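Notebook, bench side – finish trials, pale table top
November 2020

Picking up from the last entry. Top is back on trestles, crossbars checked, no rock. Still undecided on finish so this is mostly me arguing with myself plus what got done.

Where we are: old finish is off, all of it I think. Face sanded through to 180, then stopped. Veneer is thin enough that I don't want to go back with anything coarser. Evanthia wanted one more pass with 120 near the front corner where the ring mark used to be. Said no. If it ghosts back under oil we live with it or put a lamp there.

Test board: offcut from the same batch, got it from Praller when they cleared the rack. Marked off in strips with tape, pencil labels on the back.

Strip 1, Stindum hardwax, one thin coat. Goes yellow. Not horrible but it is yellow, and in the evening under the shop lights more so. Next to the bare strip it looks like a different wood.

Strip 2, Lund soap, three washes. Closest to bare. Dry chalky feel, which I like and E. doesn't. Raised the grain every time, knocked back with grey pad between. Third wash hardly lifted at all.

Strip 3, Lund soap then Stindum over. Dumb idea, mine. Patchy. Do not repeat.

Strip 4, Gosow matte water-based, two coats, rolled. Looks like nothing is on it, which is the point. Feels a little like plastic if you know what to feel for. Bead of water sat on it overnight and wiped off clean.

Coffee test next morning on all four. Left 90 minutes, wiped with damp rag, no scrubbing. Strip 1 fine. Strip 2 faint ring, came out with more soap. Strip 3 who cares. Strip 4 fine. Red wine same, except strip 2 kept a gray-pink smudge that I could not shift. Table is going in a reading room and people will bring drinks in no matter what the sign says, so soap is probably out. Pity.

Grain check before committing. E. thinks we always remember the bare face paler than it was. Lines run the long way, wavy but not wild, with darker tan streaks sweeping across. Good calm piece of veneer on the whole. The bit I keep going back to is where the lines bend into a shallow arc and then bunch up tight off to the right. That's where a roller will show a lap mark if it's going to show one anywhere, lots of fine lines close together and the eye goes straight there.
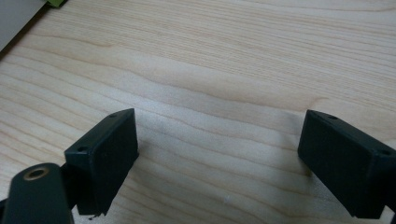 Bare face, arc and the close lines at right. No finish on.

Color on the bare wood: pale blonde, cream in places, honey where the streaks are. Held the test board up beside it in daylight. Strip 4 nearest of the ones that survived the wine. Strip 1 two steps warmer. I could be talked into strip 1 if the room were north facing and cold but the drawing says big windows on two sides, it'll go orange by July.

Went over the whole face with a raking light after that. Switched off overheads, work lamp low at the short end, walked it round. Found:
– cross-scratch near the back edge, short, mine, from turning the block at the end of a stroke. 180 by hand, with the grain, gone.
– dull patch by the left trestle, glue squeeze-out from whenever it was made? Water wipe showed it up lighter. Scraped with a card, very light, then 180. Better. Might still show. Marked it with a bit of tape on the edge so we remeber to look at it after coat one.
– nothing else worth writing down.

Did NOT go down to 220 on the whole top. Tried it on the back of the test board and the Gosow didn't key as well, you could pick at the edge with a fingernail. Tin says 180 to 220. Stay at 180.

Edges. Solid lipping all round, harder than the face and slightly darker when wetted. Broke the top arris with a block, three strokes and stop. Bottom arris more, people's hands go there. The lipping stands a hair proud of the veneer along one long side, can feel it, can't really see it. Considered the plane for about a second. Block with 180, pencil scribble across the joint first so I could see when I got down to the veneer. Stopped when the scribble on the veneer side just started to go. Still a tiny bit proud. Leave it.

Weight of the thing – two people, always. I moved one end by myself on the trestle and got away with it. Not doing that again.

Quantities. Board coverage works out so that one tin does this top, both sides, with enough left for a third coat on the face. Order total with rollers and the tray liners came to 138, on the shop account. The full set of tables was quoted at 2580 for refinishing, labor in, and that was before we knew about the glue patches so there's no fat in it. If the others have the same squeeze-out we need to say so early. E. to write to them, or I will, whoever gets to it first. Let's say E.

Plan for coat one:
Vacuum face, brush head only. Then the dry microfiber, then the barely damp one. No tack cloth with water-based, last time it left fish-eyes and we lost a day.
Heater off an hour before. Door shut. Nobody on the bandsaw.
Underside first, let it go off, flip onto the felt strips, then the face.
Roll across first to spread it, then lay off the long way, full length, no stopping in the middle. Start from the back edge. Keep the wet edge moving, and when you get to the close lines at right don't go back into it, whatever you think you saw.
One person rolls, the other one watches with the lamp and says nothing unless it's a run.

Between coats, gray pad, not paper. Paper went through on the corner of the test board straight away.

Thinning: E. asked about adding a splash of water to get more open time. Tin allows a bit. Tried it on a spare end of board, 5 percent by the measuring cup, and it did lay flatter but raised the grain a touch more. Swings and roundabouts. For coat one I'd go with the thinned stuff because we're denibbing anyway, coats two and three straight from the tin. Stir it, dont shake it. The matting agent sits at the bottom and if it isn't stirred right down you get a shiny table and then a flat one.

Strain it too. There was a skin on the test tin already and it's only been open a few days. Paper cones are in the drawer under the vise, nearly out, add to list.

Still open:
Do we finish the underside with the same number of coats as the face? I say two and two, third on face only. Read arguments both ways. Trestles hide everything but the balance matters, thin panel, heated room.
Ghost ring, front corner. Can't see it dry. Wetted, there's maybe something. E. says definitely something.
Whether the pencil numbers on the underside stay. They're the old inventory marks, I'd leave them and roll over the top. Ask.
Felt strips are shedding, need new ones before the flip or we'll have fuzz stuck in the underside forever.

List: felt, cones, gray pads (fine), nitrile gloves L, one more roller sleeve, the short pile kind and not the foam. Foam gave bubbles on strip 4 first time round, forgot to write that down above.

Evanthia Sarantis in early tomorrow to do the underside wipe-down. Board with the strips is on the windowsill, half of it covered with card so we can see what the light does. Please leave the card where it is.

Print this entry
E-mail this entry

Recent entries
Stripping the tops: scraper vs. gel
Trestle crossbars, new bolts
Stindum hardwax on oak, six months on
Lund soap: mixing notes
Roller sleeves compared
Dust extraction, hose again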